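周四下午两点的那一场，我从46路终点站下来一路小跑，还是差一点迟到。Fenovside 的开放日一年就办一回，主题从来都很“小”：去年讲厨房抽屉，今年讲洗好的衣服怎么收。朋友听说我请半天假去看人收衣服，笑了我一路，可我就是喜欢这种活动啊！

签到处在一楼，发一张折页地图和一枚布贴纸，工本费6元，贴纸可以留着。路线从熨烫间开始，经过布料样品廊，最后到二楼的114室。建议反过来走，熨烫间刚开场时挤得厉害，蒸汽一上来，眼镜全白，什么也看不见。

熨烫间里我最喜欢的是那块加长的烫板，袖子可以整条铺平，不用来回转。旁边的小桌上摆着 Rarner 的去毛球器，可以拿自己的衣服试，我把毛衣袖口来回推了好几遍，爽得不想走。要提醒一句：这里不卖东西，想买只能抄型号回家自己找，我觉得这样反而逛得轻松。

样品廊是 MacAulay 布置的，一格一格的抽板，拉出来是同一块布洗过不同次数的样子。棉布洗到第50次那一格，我摸了好久，软得像旧睡衣，边上却起了一圈细细的毛。亚麻那一排刚好相反，头几次硬邦邦的，越往后越好摸。说明卡写得很实在，哪种布怕甩干、哪种布怕晒，一句话讲完，字也够大。

然后上楼，进114室。我原以为会是一间样板间似的漂亮衣帽间，结果就是白墙、黑色踢脚线、灰色条纹地毯，跟普通办公室差不多。可正因为这样，我才觉得亲切：我家的衣服也是在这种毫无布景的角落里收的。
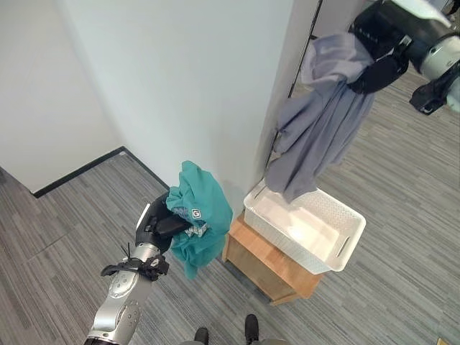 **阿苇**

那个白篮子我一眼就看上了。长方形，侧面是编织纹样的镂空，端头还开了提手口，搁在蜜棕色的小木柜上，高度比放在地上舒服多了。我在家一直把篮子扔在地板上，弯腰起身、弯腰起身，收完一轮腰就酸。就这么一个小柜子！回家路上我满脑子都在想，床头那只旧柜子能不能挪过去用。

衣服的颜色也好看。蓝绿色的那件垂着许多褶子，里侧露出一块带花纹的浅蓝，我对这种藏在里面的花样完全没有抵抗力。紧挨着黑色夹爪手指的上方有个白色小标，印着一个深色的“G”。灰色的那件长长地垂下来，下摆搭到篮子后沿，我猜是长衬衫或者袍子一类的。这种长衣服在我家是最难伺候的，叠短了鼓一个大包，叠长了篮子又放不下。

讲解里有几条我记在了折页背面，字迹潦草，照抄如下：

- 先把衣服拎起来抖一抖，再决定怎么叠。
- 长款先对折下摆，袖子最后收。
- 篮子别装满，手要能伸得进去。
- 翻过来洗的衣服，进篮子之前翻回正面。

最后一条说得我脸红。我一向是穿之前才翻，早上赶时间，经常把袖子扯成一团。当天晚上我就照着做了，多花几分钟，第二天早上心情好得不得了。第二条我还没练熟，下摆对折以后总往一边歪，可能是我的床太软，改天换到餐桌上试试。

二楼尽头还有一个自己动手的小间，可以给衣架缠布条，布条是样品廊裁剩的边料。我挑了一卷姜黄色的，缠到一半发现方向反了，拆掉重来，缠完还是有点歪。现在它挂在玄关，专门挂那件一挂就滑的雨衣，到目前为止没掉过！

出来以后去隔壁的 Flernby 喝了碗热豆花，店不大，靠窗的位子能看见 Fenovside 的后院。豆花很嫩，糖水偏甜，怕甜的话点单时说一声。

给想去的人几点零碎的信息：楼里有电梯，在样品廊后面，指示牌很不显眼；二楼铺了地毯，推婴儿车没问题；储物柜要投硬币，记得带零钱。下一次开放日听说定在五月，主题还没公布，我私心希望是床单和被套，四个角的那种床单我到现在都叠不平。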